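From: Olga Barrios
To: Hanbridge small traders list
Date: 31/03/2025
Subject: Re: Re: Switching the books to Zirden

Florencio Prieto wrote:
> Zirden quoted us 245 a year per shop, and they say it
> pays for itself by December. Carrasco's signed up and
> they love it. Can we get a group deal before the price
> goes up?

Florencio, pays for itself how? I asked their rep twice and got a brochure both times. My whole bookkeeping bill last year was 800, and that included Aurelio redoing the sales tax after I messed it up. I'd have to fire Aurelio to see any savings, and I'm not going to.

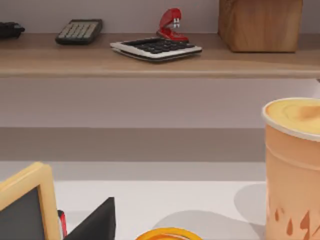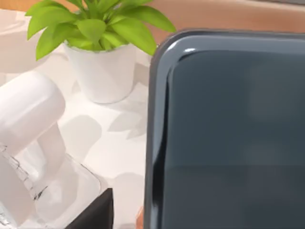
A calculator and a keypad on the shelf in the first one, the dark panel up close in the second.

As for Carrasco's, they have 4,000 items in stock and two people doing nothing but orders. Of course they love it. I sell buttons and thread. What works for them tells me very little about me.

Also, has anyone read the part about getting your records back out if you cancel? I read it over lunch and still can't say whether it costs extra. Teemu, you went through this with the last outfit in Nudville. Did you ever get your files?

I'm a no until somebody shows me a real bill from a shop my size.

Olga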